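Esteo is looking for people who will help us with fruit, plates and small kitchen work from April. We need two kinds of help: part-time kitchen helpers, who are employed, and home participants, who keep a fruit diary in their own kitchen. You can apply for one or for both. Please read the full text before you write to us, as many questions are answered already.

## Who we are

Esteo is a small firm which plans breakfast and snack service for offices, libraries and day centers. We do not cook hot meals. Our work is fruit, bread, yogurt, nuts and what is put around them: plates, bowls, trays, napkins. The kitchen is on the ground floor of the Dirnura building, at the side of the yard, and the entrance is the green door after the bicycle stands.

In spring we start a project with the name Ketik. In this project we want to learn how people serve and keep fresh fruit during a normal week. We are interested in simple questions. At what color does a person decide that a banana is ready? When is it too late? Does a person take the fruit more often if it lies on a flat plate, or if it is in a deep bowl? We have our opinions in the kitchen about this and they do not agree with each other.

## Part-time kitchen helper (2 places)

The work is in the morning, from 6:30 a.m. until 10:30 a.m. You will be paid for the full four hours also when the work is finished earlier.

Your tasks will be:

- to receive the fruit delivery and sort it by ripeness
- to wash and dry the fruit which is eaten with the peel
- to set the plates for the tasting table
- to write the ripeness sheet (one page, in pencil)
- to wash the dishes and to put them back on the correct shelf

Sorting is the biggest part, and it needs patience more than strength. For bananas we look at the whole fruit and not only at the middle.

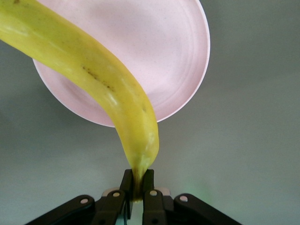
A fruit can be yellow on the body and still have a little green near the stem, and a few brown speckles do not make it bad. On our sheet we have separate lines for the color of the body, the color at the stem, the speckles, and the marks from pressure. Many new helpers want to put every speckled banana in the baking box. Please do not do this before somebody has shown you the difference. The baking box is for fruit that is soft under the thumb.

We also ask you to be careful how you lift a banana. Take it at the stem or hold it from below with an open hand, and put it down slowly on the plate. A banana which is dropped from even a small height may look good in the morning and have a dark place by lunch.

The plates for the tasting table are ceramic and they chip easily at the rim. Do not make a stack higher than you can carry with both hands. If you find a chip, put the plate on the lowest shelf and write it in the book. There is no penalty for a broken plate.

### What we expect

- You can stand for four hours, with one break of fifteen minutes.
- You can lift a full fruit crate, or you say to us that you cannot, and we will arrange the work in a different way.
- You can read and write simple English. It does not need to be perfect. Mine is also not perfect.
- You have no allergy to banana, kiwi or latex. The gloves in the kitchen are without latex, but the tasting guests sometimes bring their own.
- You can see the difference between green and yellow in normal daylight. If you are not sure, we can try it together at the first meeting.

Experience in a kitchen is welcome but it is not a condition. A food hygiene certificate is necessary; if you do not have it, we pay for the course and for the hours you spend there.

### What we offer

The contract is for the length of the project and can become longer. You receive breakfast, work shoes, two aprons and a locker with a key. The fruit that remains at the end of the morning can be taken home. Please bring your own bag, because we have run out of bags many times.

## Home participants (48 places)

For this part you stay at home and do what you do normally. During four weeks we bring you a small box of fruit each week and you keep a diary about it. The diary is a paper booklet. You write in it when you take a fruit, where it was lying, and how it was to eat. It needs roughly 2 minutes for each entry.

You can join if:

- you are an adult and you have a kitchen, which can be shared
- you eat fresh fruit at least on some days of the week
- you live in the area where our driver goes (the list of streets is sent to you when you write)
- you are at home, or a neighbor is at home, for the delivery between 4 p.m. and 7 p.m.

We lend each household one plate and one bowl. In the first two weeks we ask you to use the plate, and in the last two weeks the bowl. At the end we collect both. If you like to buy them, this is possible, and the price is written in the booklet.

Please do not buy extra bananas during these four weeks if you can avoid it. If a guest brings some, write it on the last page.

As thanks you receive the fruit for free and a voucher of 94 dollars for the Mekonnen grocery store, which is our supplier. The voucher is given when the diary is returned. Days without an entry are allowed. We prefer an empty line to an invented one.

Children in the household may eat from the box, of course. Please note it with a "C" beside the entry, without the name of the child. We do not need any photographs of your kitchen.

## How to apply

Send a short letter or come to the kitchen after 11 a.m., when the morning work is finished. Before this hour we cannot open the door for visitors. In your letter, please write:

1. which part you apply for
2. how we can reach you, and at what time of the day
3. allergies, also the small ones
4. for kitchen helpers: the earliest day when you could start

A photograph or a long resume is not needed. Write the number 471 on the envelope, so that the letter is not put with the invoices.

Our address is: Esteo, Ketik project, Dirnura building, ground floor.

We answer every letter, also when the answer is no. For kitchen helpers there is a short meeting and then one trial morning, which is paid. For home participants there is only a telephone call. If there are more letters than places, we keep a waiting list for the autumn round, and you can tell us if you do not want to be on it.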